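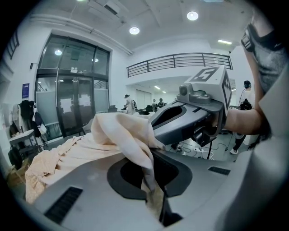 Folding big floppy cloths when you don't have a table

Quick one today, laundry pile is looking at me. This is for tablecloths, throws, flat sheets, that big beige thing you keep for picnics. Anything too wide for your arms.

Find the corners first

Don't start in the middle. Run a hand along one hem until you hit a corner, pinch it, keep hold. Then along the same hem to the next one. If it's bunched up in a heap you'll grab a fold and think it's the edge — happens to me every time with plain fabric, no pattern to go by. Feel for the stitching. Hem is thicker than a fold.

Ngan-ling Tu wrote in to say she puts a safety pin in one corner of every sheet. Did it to mine. Works, just take it out before it goes on a bed.

Two people is better

One each end, two corners each. Step back till it's off the floor, give it one good snap, then walk in. Whoever walks in hands over both corners and picks up the fold at the bottom. Agree who's walking BEFORE you start. Ewan and I both walk and then it's on the floor agian.

Pinch, don't grab

A fistful of cotton gives you a crumple the size of your fist. Thumb and one finger, right at the edge, light tension. Same when you lift a fold to straighten it — small pinch, lift, let it drop flat. Thin stuff especially.

Smooth one way

Start at the side you've already got flat and push out toward the messy side. Flat of the hand. If you go from both ends you just chase the wrinkles into the middle and get a ridge. Take off rings and bracelets with any kind of catch on them, loose weaves snag on everything. I pulled a thread right across a Hollis throw that way. Still cross.

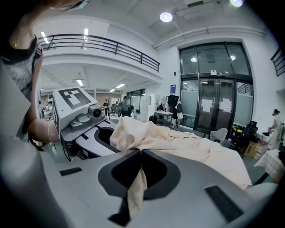
Thirds, not halves

For anything going on a shelf. Halves give you a fat crease dead center, and on a tablecloth that's the line everyone sees. Long side in thirds, then roll or fold to fit. My shelf is 11 inches deep so I fold to 11 and stop fussing.

Roll if it creases easy

Linen, thin cotton, anything cream or white that shows every line. An old cardboard tube is good, wrapping paper kind. Lachlan Nepia uses a pool noodle for his, bit bulky but no creases at all he says. Tie loosely, a strip of the same sort of fabric is fine. No rubber bands — they mark.

Already a wrinkled mess?

Damp hands, smooth it over, hang it over a door or a railing for 20 minutes. Clean railing. Wipe it first, you'd be surprised. Most of the small ones drop out and then you fold as normal. Deep creases need the iron, sorry. Iron pale cloth on the wrong side if you can and check the plate for gunk before it touches anything.

Where it goes

Folded edge facing out so you can pull one without wrecking teh stack. Heavy at the bottom. Label the shelf if other people in the house put things away, masking tape and a marker will do.

Fitted sheets are a whole other page, I've got notes from Aroha and will type them up in April.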